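The Weight of the Box: How a Sound System Gets Tuned for the Street

By the time the first record plays at a Bokness street dance, most of the work that decides how it will sound has been finished for hours. The stacks are in place by four in the afternoon. The generator is parked behind the wall of the old ice plant. The crossover points are set and the cover is taped over the controls so that they stay set.

Dancehall writing tends to follow the artist, the selector and the dancer. The cabinets get less attention, although everyone in the business agrees that a weak set can empty a lawn in 20 minutes regardless of who is holding the microphone. This article deals with the cabinets, the power behind them and the way three sets on the same circuit have arrived at different answers to the same problem.

The problem itself is simple to state. A street dance is held outdoors, with no roof and often only one solid wall. Low notes spread in every direction and lose level quickly with distance. Indoors, the room returns some of that energy. Outdoors, the set has to supply all of it, and it has to do so evenly enough that people at the back hear the bass line and people at the front can stand there for a night.

Three sets, three layouts

Grimshaw is the oldest of the three and runs the most traditional layout. It uses 12 bass cabinets split into two stacks, one on each side of the road, facing each other at a slight angle. Each cabinet holds a pair of 18-inch drivers. The mids sit on top and the tweeters hang from a crossbar. The arrangement puts the loudest point in the middle of the road, where the dancers work, and the level falls off toward both ends.

The weakness is well known. Two separated bass sources produce bands where the notes add and bands where they cancel. Walk across the road at a Grimshaw dance and the bass comes and goes every few steps. Regulars know where the good spots are and get there early. The crew regards this as part of the character of the set and has no plans to change it.

Fudell took the opposite route. Its bass cabinets stand in one block against the wall, shoulder to shoulder. Placed that way the boxes couple at low frequencies and behave like a single large source, and the wall behind adds more level. Coverage is smoother. The cost is that anyone close to the block gets far more than anyone at the gate, and the crew has to rope off the first few feet of ground.

Bustton, the newest, uses a single block as well but delays the outer cabinets by a few milliseconds. This bends the output into a wider arc and takes some of the pressure off the center line. It also needs a digital processor, which older operators distrust for practical reasons. A processor that locks up at one in the morning stops the dance. A passive crossover very rarely fails without warning.

Power

All three sets are limited by power before they are limited by speakers. Bass playback is hard on a generator because demand arrives in short peaks. A machine rated comfortably above the average load can still sag on each kick drum, and the sag shows up as soft, flabby bass and dimming lights on the bar.

Grimshaw deals with this by running lights and refrigeration on a separate small generator. Fudell uses a single large machine and keeps the amplifiers well below their limit. Bustton fits capacitor banks on the amplifier supply and accepts the extra weight in the truck. Each of its bass channels is rated at 800 watts continuous, a modest number by current standards, and the crew prefers it that way. Cooler amplifiers last longer, and a driver pushed past its travel gains distortion long before it gains useful level.

Cable is the other half of the matter. Long, thin runs waste power as heat and loosen the amplifier's control over the cone. The usual fix is to put the amplifiers beside the stacks and send only signal cable back to the selector's table. Fudell made that change two seasons ago and reports that it shortened load-in as well.

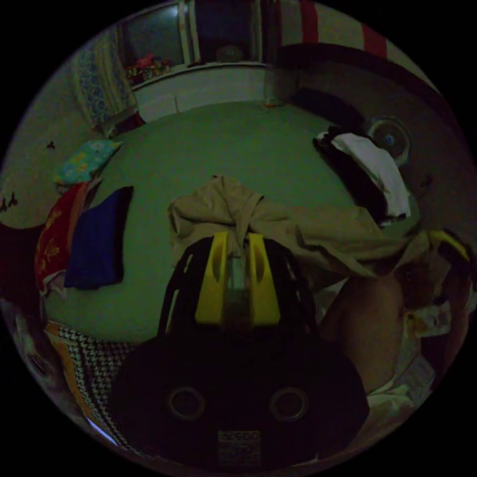
Setting the crossover is done by ear, with some help from a meter. The common starting points on this circuit are 35 hertz for the bottom filter and 120 hertz for the handover to the mids. The bottom filter matters more than many beginners expect. Below the tuning frequency of a ported cabinet, the cone is no longer loaded by the air in the port and moves freely. It makes little sound down there and can tear itself apart. Grimshaw sets its filter at 31 hertz to keep a little more weight under the older one-drop records, and pays for that in replacement cones.

The tuning record varies. Some crews use a digital-era rhythm with a sustained bass note, since any rattle in a cabinet shows up at once. Others want a voice first. A vocal that sounds thin at low volume will be painful once the set is turned up, and correcting it early saves argument later.

Dancers have their own requirements, and the better crews listen to them. New steps are usually timed to the snare and the vocal cue, with the bass carrying the sway between. If the mids are buried, a group in the middle of the road cannot hear the call and the line falls out of time. Bustton now places one small mid cabinet at head height facing the dancers' side of the road. It is turned off when the dancing moves elsewhere.

Permits on the Bokness circuit end music at two in the morning, and the level is measured at the nearest occupied house. That favors a single block aimed away from the homes. It is less kind to a split layout, and Grimshaw has lost two of its regular corners as a result. The set now plays mainly on the seaward side of town on Thursday nights, with one stack turned a few degrees further toward the water.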